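Print this page
E-mail this page

Project report: The arm that stopped above the armrest

Student project in robotics, Bimham, August 2022
Author's group supervised by Kerstin Görtz

1. What the project was for

My task in this project was to make a simulated robot arm pick up small things from a chair. It sounds like an easy task, and I also thought so when I chose it from the list. A table is flat and open from all sides. A chair has armrests and a back, and the cushion is soft and slopes a little, so the gripper has to come from above and must not touch the wood on the way down.

The work was done completely in simulation. The arm is the Franka Emika model, standing on a low platform beside an armchair. My planning program is called Burko. I did not write it from zero. It was started by an earlier student, Radomir Radulović, and I took over his code together with his notes, which were short but very useful to me. The room models came from a collection which our department calls Wiegand.

In this report I write mostly about one fault, because it took the largest part of my time and because Ms. Görtz asked me to describe it in a way that the next student can use.

2. How a normal run works

Each run begins with the arm in its rest position. Burko receives the list of objects on the seat and chooses one of them. Then it makes a path in three parts: first the gripper moves to a point high above the chair, then it goes down to a point near the object, and then it closes the fingers. Before each part the program asks the collision checker if the path is free. If the checker says no, Burko tries another path. If it cannot find any path, it must stop the run and write an error.

I set the safety distance between the arm and the furniture to 6 centimeters. For the fingers the distance is smaller, 2 centimeters, because otherwise they could never come near to anything on the seat.

3. What went wrong

In the first weeks I tested only with the back of the chair and the seat, without armrests. These tests went well, and I was maybe too satisfied with them. Then I loaded the full armchair and made a series of 48 runs during one night. In the morning I found that 9 runs had not finished. They had not written an error either. The arm had moved to the chair, lowered the gripper over the right armrest and stayed there until the time limit of the simulator was reached.

For me this was worse than a clear error. A program that stops with a message tells you where to look. In these runs the log simply said "moving" again and again, and the position did not change. On a real machine the motors would be on, the gripper would be near the furniture, and a person could think that the robot has finished its work. This person could then reach for something on the chair. For this reason I decided to treat the fault as a safety matter and I stopped all other work on the project.

4. Looking for the cause

My first idea was that the collision checker was too slow with the wooden parts, because the armrests are curved and have many more surfaces than the cushions. I replaced them with simple boxes. The checker became faster, but the arm still stopped in the same kind of place. I lost several days with this idea.

My second idea was the object list. I looked at which object was chosen in the bad runs, and it was always one which lay on the right side of the seat, close to the armrest. When the chosen object was in the middle, the run finished. This gave me the right direction, but I still did not understand the reason.

Then I did what I should have done at the start. I saved a view of the simulation at the moment when the arm stopped moving, and I compared it with the numbers in the log.
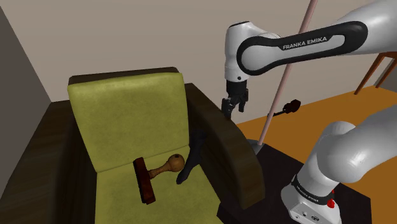
Figure 1. The arm at the chair. The gripper is above the rear part of the right armrest and the fingers hold nothing.

When I had the view next to the log, I saw that two parts of the program did not agree. The log gave the target as a point in the gap between the seat and the armrest, where the long dark object lies. The path planner wanted to go there. The collision checker did not allow it, which is correct, as the finger would come too near to the wood. Burko then asked for a new path, and the planner gave back the same path with a very small change. The checker refused again. This continued without end.

There was a counter in Radomir's code which should have stopped this after some tries. But the counter was set back to zero each time a "new" path arrived, and a path with a very small change was also counted as new. In his project the objects were always on an open table, so this mistake could not show itself. I wrote to him about it, and he answered very kindly that he remembered the line and had never been happy with it.

5. The repair

I made the following changes:

- The counter now belongs to the target and not to the path. It goes back to zero only if another object is chosen.
- If the end of the gripper has not moved for a set time and the run is not finished, the program goes into a stop state. It writes an error with the name of the object.
- From the stop state the arm cannot continue alone. A person has to confirm it.
- Objects which lie inside the safety distance of the armrest are marked as not reachable before the planning starts.

The last change is not a beautiful solution. Some of these objects could be reached if the gripper turned and came in along the armrest, but this needs a better planner than mine. Ms. Görtz and I agreed that a robot which says "I cannot" is acceptable for this project — a robot which waits silently is not.

After the changes I repeated the full series with the same starting positions. All runs came to an end, either with a grasp or with a clear error message. I also tested the stop state by hand, by giving the program a target inside the wood of the armrest. It stopped and asked for confirmation as planned.

6. What is still open

The time limit for the stop state is a guess. If it is too short, the arm will stop during slow but normal planning. I chose a value that worked on my computer, and on a slower one it has to be tested again.

I also did not test with objects that can roll. On a sloping cushion this will be a problem, because the position in the object list becomes old while the arm is moving. Finally, the reach of the arm was tested from one platform position only. The group in Bulturley has a real arm of the same kind and has offered to try my version in November, at reduced speed and with a table before they use any chair. The stop state should be checked there first, before any grasping. I have written the steps for this check in the file next to the code.

E-mail this page
Print this page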